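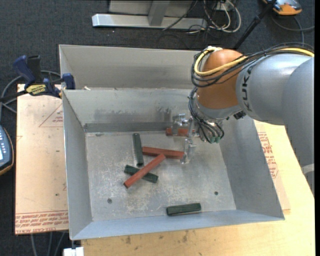
Bin picking cell, arm over the red and green blocks

Bin picks fail when blocks cross
Posted by Skado

Our KUKA arm picks single blocks fine, but where one lies over another the fingers stop short. Finger stroke is 40 mm. Is it the bin or the program?

Mikkelsen
Check the clamp first. If the bin creeps, every pick is off. Then re-teach the bin corners at 200 mm above the floor — slowly.

Kári Brynjólfsdóttir
Take the top block first. Sort by height before you plan the grasp. I'd also tie the cables back at the wrist.

Silen
had this, new fingers fixed it

Comments (2)
Stutadville: Re-teaching worked for me.
Skado: Trying it Friday, thanks.

Related
Gripper finger wear (103 views)
Bin floor scratches and false edges (259 views)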